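**Ticket:** Rellitz wet grinder stops partway through the rice
**Opened by:** Prakash Iyer
**Handled by:** Habibur Amarasinghe, Kumard kitchen support
**Status:** Closed

**Prakash, first message**

Hello and good morning to whoever picks this up! I bought the Rellitz tabletop wet grinder back in August, and until this week I had nothing but kind words for it. My mother has stopped asking when I'm going to bring home a "real" one, so you can imagine how pleased I've been.

The trouble is with the rice. The urad dal goes through beautifully, fluffy and white, the way you want it for idli. Then I rinse the drum, put in the soaked rice, and after a few minutes the motor hums, slows down and quits. If I leave it alone while I have a cup of tea it will start again, run a little while, and quit again. I finished the last batch in my old blender and the idlis came out like erasers (my family ate them, bless them, with a great deal of sambar).

I'm using 4 cups of idli rice to one cup of dal, soaked overnight. The outlet is fine, I tried the one by the toaster too. I've got people coming for dosas and I would dearly love to have this working by then.

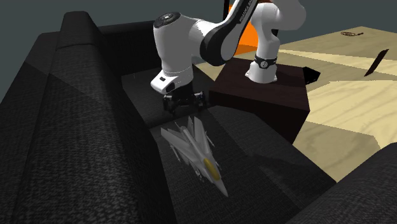 *White toy jet on the sofa seat, gripper just above it.*

**Habibur, reply**

Hi Prakash, thank you for such a thorough note, and my sympathies about the idlis. I grew up in a house where a bad batch was discussed for days.

The humming and then stopping sounds to me like the thermal cutoff. The motor gets too warm, the grinder shuts itself off, and once it cools down it will go again. So the motor is most likely healthy and is just being asked to work too hard. A few things I'd like to know before we go any further:

- How much water is in the drum when the rice goes in?
- Are you adding the rice all at once or by the handful?
- When the drum is empty, do the roller stones spin freely if you turn them with your fingers? (Unplugged, please!)
- Which notch is the tension screw on top set to?

**Prakash, second message**

Good questions, and I'm a little embarrassed by my answers. The rice went in all at once, with maybe a splash of water, as I like a thick batter and was afraid of thinning it. The stones turn, but one of them is stiff and makes a gritty sound. And I didn't know there *was* a tension screw. I had taken it for a decoration. It is turned down as far as it will go — I suspect my nephew, who likes to tighten things.

I should also say I had been measuring everything by eye for years and only got a scale recently. The rice weighed 1,000 grams dry, and it is a good deal heavier after a night in water.

**Habibur, reply**

That helps a lot, and please give your nephew my regards. Let's try it in this order:

1. Unplug the grinder and lift out the roller assembly. Slide the stiff stone off its shaft and wash out the bushing with warm water and a bottle brush. Dried batter in there sets like cement.
2. Put a drop of food-safe mineral oil on the shaft, then slide the stone back on. It should turn with one finger.
3. Loosen the tension screw all the way, then bring it back down 2 full turns.
4. Start the motor with half a cup of cold water already in the drum. Add the rice by the handful, and wait for each handful to break up before adding more.
5. Grind the rice in two batches. Your dry weight is within what the drum will hold, but soaked rice is hard going at the start. 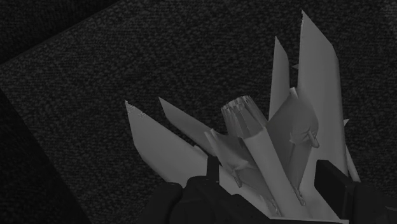
Cold water really does make a difference, by the way, and in a warm kitchen I'd go as far as ice water. It keeps the batter cool while it grinds, and the fermenting goes better afterward if the batter hasn't been heated up early on. You can hold some of the soaking water back in the fridge and use that, as plenty of people do.

If it still quits after all this, write back with the serial number from the plate underneath and I'll see about a new roller set.

**Prakash, third message**

Habibur, you are a gem. The bushing was packed solid with old batter, and it took me about twenty minutes with the brush and a toothpick to get it all out. I had no mineral oil, but my neighbor keeps a bottle for her cutting boards.

Both batches of rice went through without a stop. The sound is completely different, much lower, and I could hear the radio over it. The batter is in the oven with the light on, next to a bowl of coconut I still have to grate.

One small thing if you have a moment: can the same drum do the coconut chutney, or should I leave that to the blender?

**Habibur, closing note**

So glad to hear it! Use the blender for the chutney. The drum can manage coconut, but the oil gets into the stones and you'll taste it in your next dal. I'm closing the ticket now, and a reply to this message will open it again if you need me. Enjoy the dosas!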